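## 4. Recording a Demonstration by Remote Control

This section applies to two-arm Marchand cells running Sadonlow 2 or later. Complete the arm check in Section 3 first.

1. Set out the objects for the task and compare the layout with the task sheet.
2. Move both arms to the start pose. Keep the other operator clear of the table.
3. Open a new session in Sadonlow and enter the task name and operator initials.
4. Press **Record**, then take up the hand controllers.
5. Bring one gripper to the plate and close it on the rim at low speed.
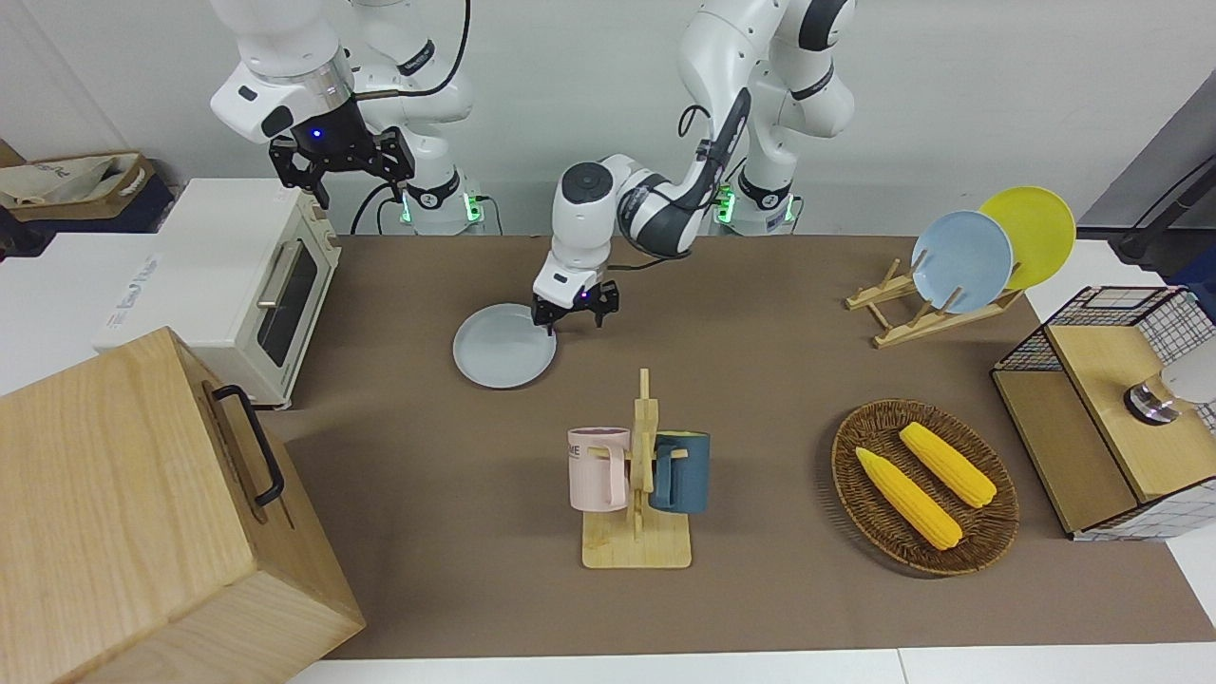 *Figure 4-1. Left gripper at the plate rim, right gripper open near the toaster oven.*

6. Complete the task in one continuous motion where possible. Pauses longer than 10 seconds are flagged for review.
7. Open the grippers, return to the start pose, and press **Stop**.

**Caution:** Do not raise the speed limit above 100 mm/s while a gripper is within reach of dishes or glass.

**Note:** The session file closes at 2,000 frames. Split longer tasks into separate sessions.

### 4.1 Working near the rack

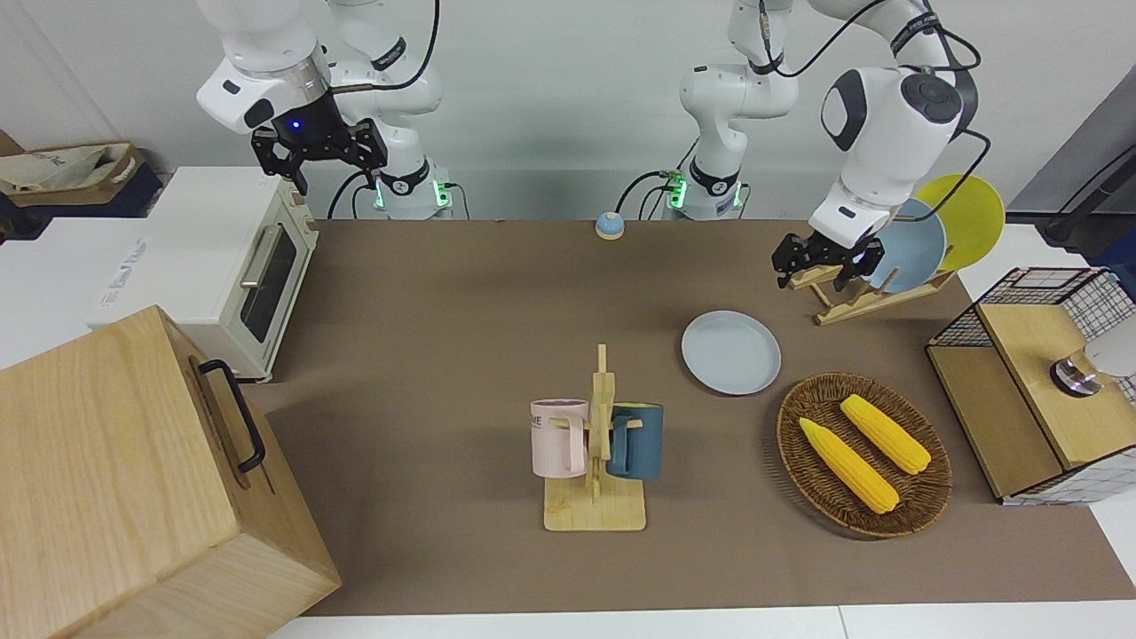 Wrist angle is the usual cause of rejected takes at the rack. Set the angle before lowering the arm, and make only small corrections after that. With the left gripper down in front of the blue and yellow plates, the wrist hides part of both from this side, so check finger clearance in a second camera view before closing. If contact is made by mistake, stop the arm, open the gripper, and back out along the approach path.

Mark the take as **Keep** or **Discard** before starting another. Discarded takes stay in the session folder until they are cleared by the cell lead (Karine Bouchard or Flynn Ellery).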